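Warum ich nicht mehr ausmiste

Seit ein paar Jahren gehört es zum guten Ton, wenig zu besitzen. Wer mich besucht und länger als eine halbe Stunde bleibt, erzählt mir irgendwann von der Kiste, die gerade zum Sozialkaufhaus gegangen ist, und schaut dabei (freundlich, aber eben doch) auf mein Regal. Meine Freundin Bukola hat es im Juli auf die Spitze getrieben: 165 Dinge in einem Monat, und zu jedem einzelnen hat sie mir eine Nachricht geschickt. Eierschneider, weg. Zweiter Eierschneider, weg! Ich habe mich mitgefreut, ehrlich gemeint, und mich dabei immer schlechter gefühlt.

Also habe ich es auch versucht. Einen Samstag lang saß ich auf dem Schlafzimmerboden und nahm jedes Teil in die Hand, wie es sich gehört. Brauche ich das? Habe ich es im letzten Jahr benutzt? Am Nachmittag hatte ich einen Müllbeutel voll kaputter Kleiderbügel und ein schlechtes Gewissen gegenüber einem Reiseföhn. Dann habe ich Kaffee gekocht und beschlossen, dass mir die Fragen nicht gefallen.

Denn wer fragt da eigentlich? »Brauche ich das?« ist eine Frage für Leute, die morgen neu kaufen können, was sie heute weggeben. Meine Großmutter hätte sie gar nicht verstanden. Bei ihr lag alles, was irgendwann noch zu etwas gut sein konnte, in der Küchenbank: Bindfaden, Einmachgummis, Knöpfe, das Gehäuse eines Weckers. Man hob den Sitz hoch und wühlte. Und meistens fand man ja auch etwas, oft sogar etwas Besseres als das, wonach man gesucht hatte.
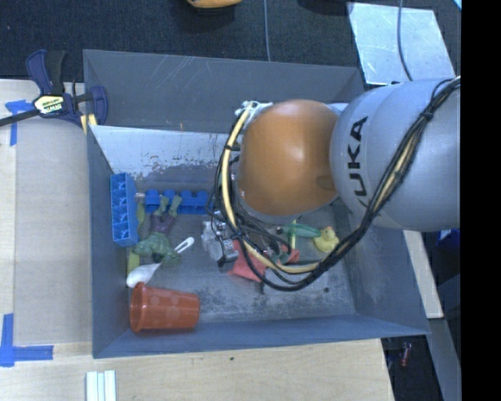

Die Ratgeber sind sich einig, dass es am schlimmsten wird, sobald Kinder im Spiel sind. Bei uns in der Familie sind es meine beiden Neffen, die jeden zweiten Freitag kommen, und für sie steht im Flur die große Kiste. Nach der reinen Lehre müsste ich sie auflösen: Holztiere ins eine Fach, Bausteine ins nächste, Etikett vorne dran, am besten mit Bildchen. Habe ich gemacht, mit einem Fächerregal, über dessen Preis ich hier schweige. Die Jungs haben es zwei Besuche lang höflich ignoriert und dann gefragt, wo die Kiste ist. Ich verstehe sie gut. Ein großer grauer Behälter, oben offen, in dem Spielzeug und Haushaltskram durcheinanderliegen, ist für ein Kind eine Einladung, und ein Regal mit Etiketten ist eine Hausordnung. Aus dem Durcheinander werden Geschichten, in denen ein Schneebesen der Bürgermeister ist. Im Fach mit der Aufschrift »Tiere« wohnen eben nur Tiere.

Mein Bruder sieht das übrigens anders, er muss ja auch zu Hause auf die Bausteine treten. Das lasse ich gelten.

Was ich nicht gelten lasse, ist die Moral, die sich da eingeschlichen hat. Eine leere Arbeitsplatte gilt inzwischen als Charakterzug. Wer Ordnung hält, hat angeblich sein Leben im Griff, und wer einen Schrank besitzt, den man nur mit der Schulter zubekommt, sollte mal mit jemandem reden. Dabei kenne ich Menschen mit makellosen Wohnungen, denen es miserabel geht, und ich kenne den Keller meiner Nachbarin, in dem man sich seitwärts bewegen muss, und sie ist der zufriedenste Mensch im ganzen Haus. Als bei mir der Abfluss streikte, hatte sie die passende Dichtung. In drei Größen!

Und noch etwas stört mich: Das Ausmisten kostet Geld. Es gibt Kurse dafür, Kalender, Körbe, Etikettiergeräte und natürlich Boxen, in die man hineinräumt, was nach dem Wegwerfen übrig ist. Ich habe neulich in einem Laden 500 Aufbewahrungsboxen auf einer einzigen Sonderfläche gesehen, so stand es jedenfalls auf dem Schild, und die Leute luden sich die Wagen voll. Für weniger Zeug!

Bukola hat inzwischen wieder einen Eierschneider. Sie hat ihn auf dem Flohmarkt gefunden und mir sofort ein Foto geschickt, ohne jede Verlegenheit, und ich habe ihr mit drei Herzen geantwortet. Wir sind uns näher, als wir im Sommer dachten. Sie räumt gern, ich wühle gern, und wenn sie etwas Bestimmtes sucht, ruft sie mich an.

Den Reiseföhn habe ich behalten. Er liegt jetzt bei den Handtüchern, ganz hinten, und das Fächerregal steht im Treppenhaus mit einem Zettel dran. Wer es haben möchte, soll bitte klingeln, es ist schwerer, als es aussieht.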